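From: Nimri list member
To: rulberg-users
Subject: Re: [rulberg-users] Date handling in scale recipes, volume vs. weight fields

On converting the old card file, you wrote:

> We have 3,000 recipe cards in the old Livier export and most of
> them give dry ingredients by volume. The importer stores cups and
> tablespoons as a unit code of 15 and leaves the weight column
> empty. When I run the scaling report for a batch of 52 portions,
> every line with an empty weight column drops out of the cost total.
> Is there a setting that fills the weight from the density table, or
> do I have to edit the cards by hand? Also, does the density table
> that comes with Rulberg know the difference between packed and
> sifted? Some of our cards say one, some say the other, and a lot of
> them say neither.

There is a setting, but it does less than its name suggests. In the import profile, look for "derive_weight". It is off by default. Switched on, it looks up the ingredient key in the density table, multiplies by the volume in milliliters, and writes the result into the weight column at import time. It does not touch cards that are already in the database. For those you have to run the recalculation job from the maintenance menu, with the scope set to "empty only". Do not use the "all" scope. It overwrites weights that somebody entered from a real scale, and there is no undo short of restoring the nightly backup.

The lookup is by ingredient key, and the match is exact. "Flour, AP" and "Flour AP" are two keys. In our own file from Tridurwood we had 34 spellings of all-purpose flour, most of them differing by a comma or a trailing space. The job skips anything it can't match and writes the skipped lines to the log at the info level, so if your log level is set to warning you will see a clean run and still have empty weights. Set the level to info before the first pass.

I would do it in this order. Export the distinct ingredient keys to a text file. Sort them, ignoring case. Build an alias file that maps each variant to one preferred key, one mapping per line, tab between the two. Load the alias file. Run the job with the dry run box checked and read the log. Fix the aliases and repeat until what remains in the log is stuff you really do want to handle by hand, then run it for real.

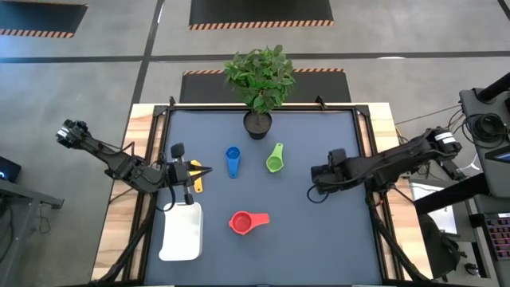
Does a level tablespoon in the old cards convert at 15 ml or at the more exact figure?

Rulberg uses 15 ml for a tablespoon in every profile, and the only way to change it is to edit the unit table.

Note that this 15 is a different thing from the unit code 15 in your export, which is just the row number for "volume, US kitchen". I have seen people change one while meaning to change the other. If you edit the unit code, the importer will read your cups as whatever sits in the row you pointed it to, and it will not complain.

Whether you should move off 15 ml depends on where the cards came from. The exact US tablespoon is a bit under that. The difference is under two percent, well below the scatter you get from two people filling the same spoon with flour. For salt and leavening at large batch sizes it can show up in the total, but by then the recipe ought to be in grams anyway. We left the table alone.

On packed and sifted: the density table has one value per key. There is no modifier column. The documentation mentions a "state" field, but that belongs to the purchasing side (frozen, chilled, dry) and the scaling code never reads it. What we do is make separate keys. "Sugar, brown, packed" and "Sugar, brown, spooned" are two entries with two densities, and both carry the same purchasing link so that they roll up to a single line on the order sheet. The purchasing link has to be set on both. If you forget it on one, the cost report treats that key as having no price and you are back to the dropped lines you started with.

For cards that say neither, pick a default and write it down somewhere other than in your head. Ours is spooned and leveled for flour, packed for brown sugar, and unsifted for powdered sugar and cocoa. The alias file is a decent place for it, as lines starting with a hash are ignored on load. Put the date of the change in the comment too if more than one person edits the file.

Word order matters here. "1 cup flour, sifted" and "1 cup sifted flour" are two different amounts in most older American cookbooks. The first is measured and then sifted, the second is sifted and then measured. The Livier export puts both into the ingredient name and the note field in whatever way the typist felt like that day, and the importer does not parse the note. A search for "sift" in both fields will pull them up. We went through those by hand and I don't see a safe way around it.

As for the cost total dropping lines with no weight, I consider that a bug and there has been a ticket open for it since February. Until it is fixed, add the column "lines_excluded" to the report layout. It is in the hidden field list. Anything above zero means the total is short. It doesn't tell you which lines, but sorting the detail view by weight, ascending, brings the empty ones to the top.

Two smaller points. First, rounding happens after scaling and is done per line, to the precision set for the unit. At 52 portions from a card written for six, the multiplier is not a whole number and you will get things like 8.67 eggs. Set the precision for "each" to zero and the rounding mode to "up", or you will be short on the order. Second, the recalculation job locks the recipe table while it runs. On a file your size it should be done before anyone notices, but run it after close the first time, and make sure the nightly backup is not scheduled on top of it. Ours starts at 2:00 a.m. and the two of them together left a stale lock that had to be cleared from the console.

If you post the first page or so of your skipped lines from the dry run, I can send back the part of our alias file that covers them. The dairy section is in good shape. The spice section is not, and I wouldn't load it without reading it first.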